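Swapping the Wallpaper Is Not a Robustness Test

Posted May 21, 2026 / Filed under: Opinion, Manipulation

The Irkby team has a new report out, and the number everyone is passing along is 3639. That is how many simulated episodes their arm got through, with the surroundings replaced between batches, and the success rate barely moved. The report calls this "scene-level robustness." I have read it twice now and I still think the phrase is doing too much work.

The method first, for anyone who skipped to the plots. A small arm on a tabletop learns to pick parts up and put them where they belong. Swai, the rendering tool they used, lets you drop the same table into any surroundings you have on hand. There are 50 of those. The policy trains on some and gets tested on the rest, and the claim is that it stops caring about what is behind the table.

Fine. I believe it stops caring. My question is whether it ever had much reason to care.

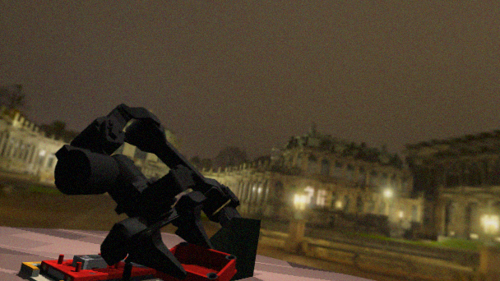
The arm over the red tray, with a lit baroque building at night for a backdrop.

It's a handsome render. I would hang it in a hallway. But look at what the task needs from that picture. The tray is bright red. The arm is black. The building, with all its arches and lamps, is blurred and far away. A half-decent vision model can throw out everything past the edge of the table and lose nothing it needs for the job. If you train it on a few such backdrops it will learn to do that, and then you can show it a palace or a parking lot and get the same result. I don't find that surprising, and I don't think it says much about kitchens or warehouses.

What trips up real arms is usually closer in. It's glare on the part, a camera that got bumped in December and was never recalibrated, a bin that flexes. Friction, mostly. The report changes friction in exactly 6 settings and puts the results in an appendix, where the success rate drops enough that I would have led with it.

The Loltmont group made the same argument I'm making when they tried to repeat an earlier version of this work. They kept one dull background and moved the camera instead. They ran 443 episodes, a lot fewer, and learned more from them in my opinion. Their plots are ugly and their write-up is short, so it got very little attention.

To be fair to Irkby, the table does not always look so tidy, and the viewpoints are not all the same. There are views from farther off where the arm is small and has to be picked out of a busy printed surface.
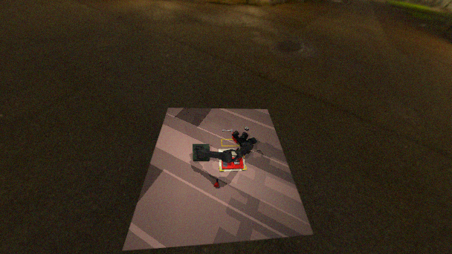

A wider view, with the green block at the far end of the arm and bare ground on every side of the mat.

I'd call this the more useful of the two. The pattern on the mat is camouflage-like, there are small things lying on it, and the block is dark green, close enough to the arm's black that I had to look again to see where one ends and the other begins. There's also a shadow on the mat with a small red object in it. Put a few hundred variations of that in front of a policy, change the shadow's direction each time, and I'd read the results with real interest. The report gives this kind of clutter one paragraph.

And the dirt? The dirt counts as one of the 50 scenes, same as the palace. So the headline variable is, again, stuff the gripper will never touch.

I know the reply, because I got it when I complained about Desance last year: background changes are cheap, and cheap tests are better than none. I agree with that as far as it goes. Run them. Run them overnight when the machines are idle. Just put them in the appendix and move the friction table up front, and stop using the word "robustness" without saying robust to what.

I would also like to see the failures. The report has a gallery of successes and a single sentence saying failures were "mostly grasp-related." Mostly grasp-related is the whole problem in this field. If the authors release the failed episodes I'll go through them and write a follow-up, and if I'm wrong about the backdrops I'll say so there.

Comments are open. Please read the appendix before telling me I didn't.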